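2022-10-22

Today I stayed at home and put the kitchen in order before my cousins come in November. The new cabinets from Candska are finished now, and the bill was 1512, with 115 more for the rails. I still think it is too much – but the doors close very softly.

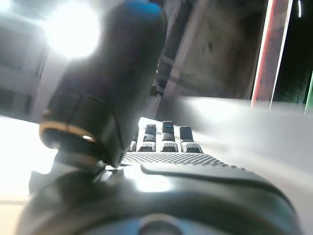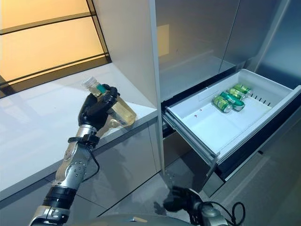
My plan for the drinks is simple: everything goes low, where the children can reach it, and the glasses stay high. The white drawer in the tall gray unit is good for this. With four green cans lying at the back, there is still plenty of space in it, so I will buy more at Ragab tomorrow. The countertop I wiped two times, it shows every finger. In the evening I made soup and wrote to my aunt. My back hurts a little.

3 comments
83 shares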